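CLILLIMSIDE, 11 Oct 2019 – The Ekstead Wildlife Council is asking the state to hold off on a plan to move 24 elk into the Zulu Valley, saying the numbers behind it have not been checked by anyone outside the firm that produced them.

The plan rests on a range survey done by Zaris, a private contractor, which found the valley could support a herd of 500 within four years. The council's own field crew walked the same ground in September and came back doubtful. Winter forage on the north side is thin, and two of the springs marked on the Zaris map were dry.

"We like elk. Our members hunt them, and plenty more just like to know they're out there," said Shireen Khumalo, the council's director. "But 500 is a big claim for a valley that had trouble feeding 400 cattle. I'd like to see how they got there."

Zaris has released a summary of its survey but not the plot data. The council requested the full set and was told it would be ready after the comment period closes.

"That's a strange order to do things in," said field biologist Vusumuzi Mahlangu. "Maybe the data are fine – then show us."

The council wants the comment period extended and a second survey done in late winter, when feed is shortest. Written comments can be dropped off at the Ekstead office on weekdays. 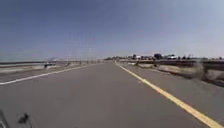 Open sky over a long, straight stretch of asphalt.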